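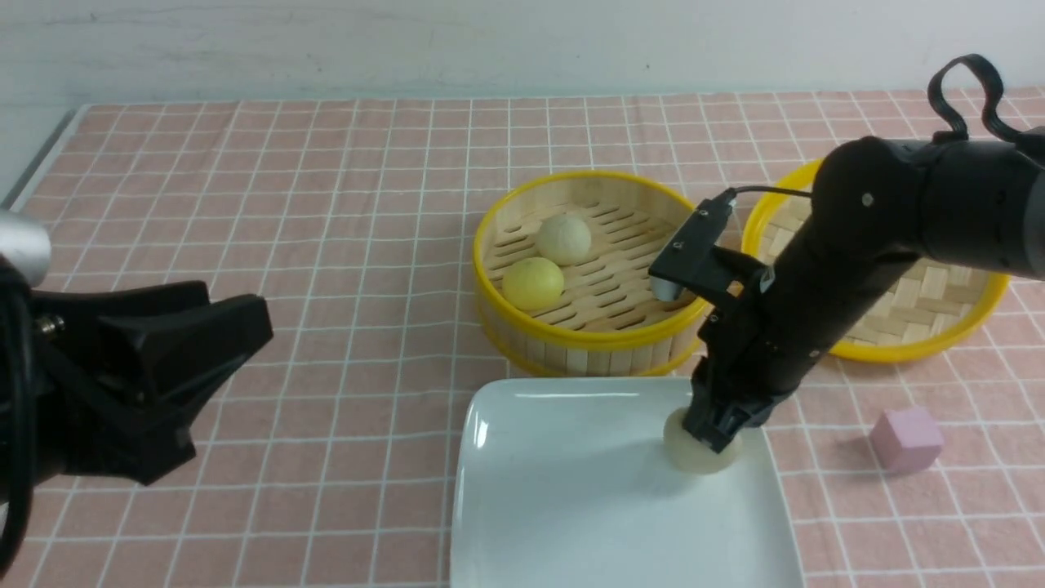
**PLARSTEAD, July**

I got to the Rana kitchen before the coffee did, which was a mistake, and Sohail Bajwa put me straight to work carrying trays. The place turns out 2,000 steamed buns on a busy day. I'd come to write about the robot. For the first hour I mostly learned that trays are heavy.

Rana has been feeding this end of Plarstead for years, and the crew is 11 people, most of them on their feet from 4 a.m. The worst job was always plating. You stand at a table, you move a bun from the steamer to a plate, you do it again. Rukhsana Bukhari did it for so long that she has a brace for her right wrist and a spare brace in her locker.

So when Haris Memon, who runs the kitchen, told everybody he was bringing in a pair of robot arms, you'd think she'd have thrown a party. Nope!

"I thought, well, there goes my job," she told me. "I went home and did the math on the rent."

What she does now is teach. The practice table is at the back, by a plain white wall, with a pink checked cloth on it (her pick — the bare tabletop was too gloomy, she says). She sets up the buns, the basket and the plate, the arms have a go, and she writes down how it went in a spiral notebook. The day I visited she was up to run 347, and she had opinions about nearly all of them. Squeezing too hard is the big sin. A bun with finger dents goes in the staff bowl, and I can report that a dented bun tastes fine.

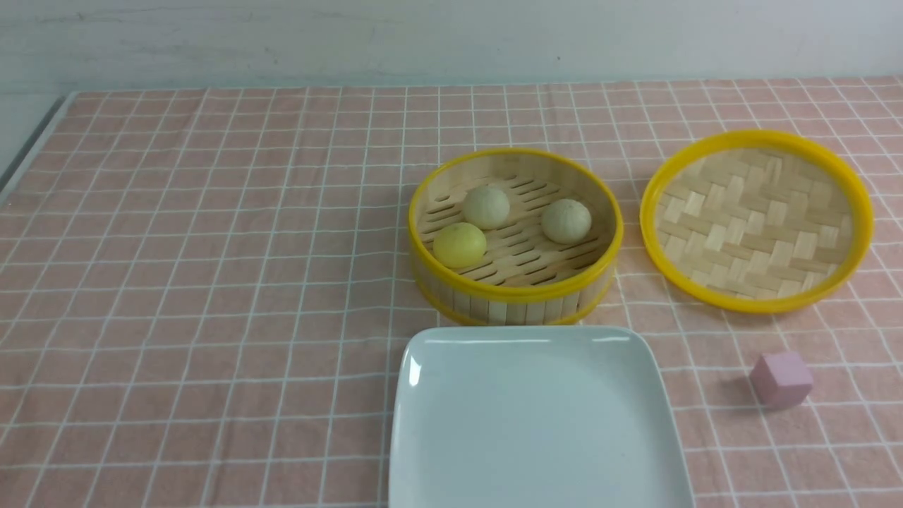
She moves things between runs, too. A bun a little farther back, the plate a little closer. I tried setting up a round myself and she fixed it without a word, the way my mother fixes my collar.

Not everyone's sold. Warrick Pryor works the dough end and he's watched two other kitchens over in Sitcombe go the same way. "They say nobody's leaving," he said, "and then somebody leaves and they don't hire." I put that to Haris, and he didn't dodge it. He's promised no layoffs through next summer, and he won't promise past that. Warrick wants it in writing. So would I.

Meanwhile Rukhsana got a raise of 40 cents an hour for the new work. She thinks it should be more, and she's told Haris so — twice while I was standing there. She's down to wearing the brace on weekends, when she gardens.

I left at lunchtime with a paper bag of dented buns and flour on both shoes. She was already back at the table, turning to a clean page.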